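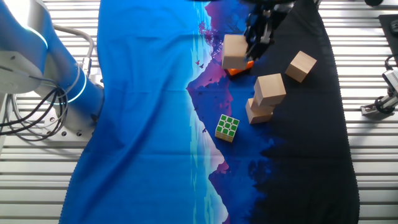
Household and workshop robots: frequently asked questions

Last updated May 2025

Clomness runs a public advice service on machines for the home and the small workshop. The questions below are the ones we are asked most often. We do not sell robots and we take no payment from the firms that do.

Can I buy a robot that does the housework?

No, not in the sense most people mean. You can buy machines that do one job: vacuum a floor, mop a floor, cut a lawn, clean a window. A single machine that tidies a room, loads the dishwasher and puts the washing away is not something we would tell a household to spend money on yet. Some firms are taking orders for one. Please read the section on remote operators before you pay a deposit.

Why is picking things up so difficult?

A robot arm in a car plant picks up the same part from the same place all day. At home nothing is in the same place twice. The arm has to find the object, work out which way round it is, choose where to hold it and decide how hard to squeeze. Small mistakes add up. If a block is gripped at a slight angle it will be put down at a slight angle, and whatever goes on top of it will lean.

Why do so many tests use wooden cubes?

They are cheap, they don't break, and every laboratory can get hold of them. Putting one cube on another also covers a good deal of what tidying involves: reach, grip, lift, line up, let go. A Rubik's cube is often put out with the plain ones, as it is a similar shape with coloured faces and the machine has to tell them apart.

And why a patterned cloth?

A plain white table makes the job easy for the camera. Kitchens have tea towels, patterned worktops and newspapers on them. A printed cloth with dark and bright areas gives the vision system something closer to that. Cloth also wrinkles, so the surface is not quite flat and a stack may not stand straight on it.

Can a robot fold laundry?

Slowly. Towels and other flat, square things are the most promising. Fitted sheets, tights and anything inside out are still poor. In our January trial at the Broltoten workshop, we gave an arm 20 hand towels, one at a time, and it folded 7 of them to a standard we would put in a cupboard. The others were dropped, folded crooked or left as they were. A person did the same pile in 4 minutes.

What about washing up?

A robot arm can put plates in a rack if the plates are alike and well spaced. Greasy pans, cutlery in a heap and thin glasses are a different matter. Keep the dishwasher.

Are things better on the shop floor?

Yes, for the right job. Machine loading, palletising, screwdriving and moving boxes of one size have been done by robots for years. Sorting mixed parts out of a bin is possible but needs careful setting up. Threading cable, fitting soft seals and packing odd shapes are mostly still done by hand.

We run a small workshop. Is an arm worth it?

Start with the job. If someone spends most of a shift on one repeated movement, it may be. If the work changes every hour, probably not. One of our member firms, Sadonitz, makes brackets and put in an arm to load its drilling machine. It handles 900 pieces a shift. The firm tried the same arm on packing and went back to doing it by hand, as the box sizes changed too often.

Budget for more than the arm. You will need a gripper, a solid mounting, guarding or a risk assessment that shows you can do without it, and someone's time to set it up again when the product changes.

Is the robot in the video really working by itself?

Sometimes. Look for a note saying whether it is "autonomous" or "teleoperated". Teleoperated means a person is steering it. Look also for a note of the playback speed, and ask how many attempts were made before the one shown.

What is a remote operator?

A person elsewhere who takes over when the robot gets stuck. It can be a sensible arrangement, but it means a stranger may see inside your home through the machine's cameras. Ask the seller when this happens, who does it, what is recorded and whether you can switch it off.

Are they safe around children and pets?

Floor cleaners generally are. Arms need more care. Even a light one can trap fingers, and the thing it is holding may be heavier or sharper than the arm itself. Keep children and pets out of reach while it is moving.

Can I borrow one to try?

Members can book a half day with the bench arm at our Abdella branch. Bring the objects you want moved. Liquids and blades are not allowed on the bench.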